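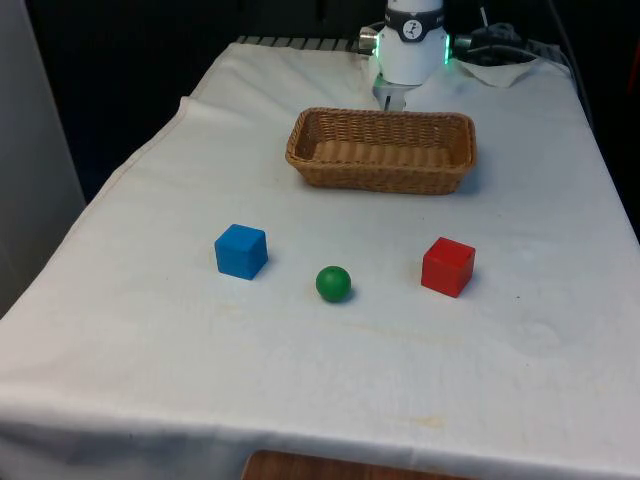

酸素系を濃くするより漬ける時間を延ばしたほうがいい、とPak-heiから。黄ばみが古いなら濃度はあまり効かないし、綿が先に傷む。前に自分のところの布巾でやって端がほつれた、との由。了解。明日の分は濃度そのまま、時間だけ変える。

12月20日 布と小物のメモ

テーブルクロス(生成り寄りの白)。黄色っぽいしみが残ってる。ボールの手前あたりと、もっと手前の中央寄りが目立つ。前回の洗いのあとと比べたいが、前回のメモに場所が書いてない。「全体に薄く」だけ。自分の字。役に立たん。

今後は場所を書くこと。基準は手前の縁から。垂れてる側から書くと毎回ずれるので、天板の角に指を当ててそこから測る。

しみの原因、不明。候補だけ書いておく。
・すすぎ残し(3月に洗剤をPlellhamの粉に変えてから気になりだした、気がする。記録なし)
・しまっておいた間の黄変。棚の奥、畳んだまま
・茶かコーヒー。誰かが置いた可能性はある。輪じみではない
・籐のかごの色移り? 湿ったまま置いたことがあれば。かごの位置としみの位置が合わないので薄いと思う

色移りの線は一応つぶしておきたい。白い端切れを湿らせてかごの底に一晩当てる。布は洗い済みのものを使う。新品は糊がついてて吸わない(前にこれで失敗)。

しわ。少しある。手前の垂れに横の折り目もひとつ。畳みじわだと思うが、アイロンで取れるかは未確認。しみ抜きの前にはアイロンかけない。熱で定着したら終わり。これは赤で書いておく。赤ペンがない。

左側は斜めに落ちてる。かけ方が曲がってるのか布自体が歪んでるのか。洗って縮んだなら経緯で差が出るはずなので、次に外したとき対角を測る。忘れそう。外す人は測ってください、メジャーはFornthorpeの引き出し(上の段、はさみの下)。

寸法の話ついで。垂れが長すぎると椅子に引っかかるという苦情があったので、替えの布は短めで見積もり中。Sriwongの生地見本、幅が足りない。継ぐと縫い目の段差で玉が転がる。やるなら継ぎ目は奥か端へ逃がす。Tritovのほうは幅あり、ただし混紡で少し透ける。下の天板の色がひびくと黄ばみと区別つかなくなる。保留。
予算は3,000円まで。送料込み。きびしい。

小物。
赤と青のブロック、角は丸めてあるほう。緑の玉は小さい、つやなし。かごは四角い浅いの、角丸。全部拭いてから載せること、と前から書いてるのに拭く布がいつも行方不明。今日は固く絞った布で拭く、のち陰干し、という手順に統一したい。アルコールは使わない。塗りが何なのか分からないまま使うと、色が布に来る。特に赤。赤は信用しない。

玉は置いても動くことがある。しわに乗せると止まるが、しわに頼るのは違うと思う。クロスを伸ばして、それでも転がるなら天板の水平を見る。水準器は借りっぱなしのやつがある。返却はまだ。

かごの手入れ、Chak-lunに聞いた分を写す。
乾いた刷毛で編み目に沿って掃く。水洗いはしない。どうしても汚れが気になるときだけ湿らせた布で、そのあと風の通る場所へ。直射日光は避ける、割れる。底の角にごみがたまりやすいので逆さにして軽くたたく。たたくのは手で。机の縁でたたくと縁の巻きがゆるむ(やった人がいる。私です)

追記、中に物を入れたまましまわない。重みで底が下がるらしい。浅いかごは特に。今までブロックを入れて棚に上げてた。やめる。ブロックと玉は布袋へ。袋は縫う、端切れあり。

明日の手順(仮)
1 クロスを外す。外したら対角を測る
2 しみの位置を糸で印。しつけ糸、白以外。ただし赤は使わない
3 ぬるま湯で予洗い。洗剤なし
4 酸素系、30℃、8時間。途中で一度上下を返す
5 すすぎは水が濁らなくなるまで。粉が残ると話が戻る
6 脱水は短く。しわがつく
7 陰干し、竿を二本にして風を通す
8 乾いてから見る。濡れてるうちは消えたように見えるのでだまされない

漬ける容器、青いたらいだと浅い。衣装ケースのほうが折らずに入る。横に置いた蓋で滑るので壁に立てかけること。水は半分まで、それ以上入れると一人で運べない。流しの横で入れれば運ばなくて済む(前回それに気づいたのが運んだあと)。

予備のクロスを探す。倉庫の棚、下から見たけどない。替えがないなら外してる間は天板むきだし。急ぐ作業があるなら先に言ってくれ。敷くだけなら見本のSriwongを仮で敷けなくもない、左右が足りないだけで。滑り止めを下に入れればいける。幅70cmの滑り止めが残ってたはず、ロールのまま。古くてべたつくようなら使わない、裏に跡がつく。

Pak-heiの追加コメントも忘れないうちに。漬け置きの前後で同じ明るさのところで見ろ、窓際と奥とで黄ばみの見え方がまるで違うぞ、とのこと。たしかに。見る場所は流しの前の照明の下に決める。昼光色。暗い日も明るい日も同じ灯り、カーテンは閉める。比較用に裾の折り返しの内側を見るといい。日に当たらないし擦れないから元の色が残ってるはず。折り返しをめくって隣に並べる、糸をほどく必要ななし。

一回で落ちなかったら。もう一回同じ条件、までは可。三回目はやらない。生地のほうが負ける。その場合は諦めて裁って袋と拭き布にする。きれいなところは多いので無駄にはならない。裁つ前に必ず声かけて。前の布は黙って裁たれてた。

未解決
・洗剤を戻すか。粉の残りはまだある
・かごの色移り試験、端切れを置く場所。目立つところに置くと捨てられる。札をつける
・水準器返す
・Tritovの見本、透け具合を天板の上で再確認。見本が小さいので二枚重ねと一枚とで
・布袋の紐。丸紐が短い

Chak-lunへ: しつけ糸の残り、どこにしまいましたか。緑か紺がいいです。返事はこの下に書いといてください。

→ 缶の中。緑は使い切り、紺あり。C.

紺で。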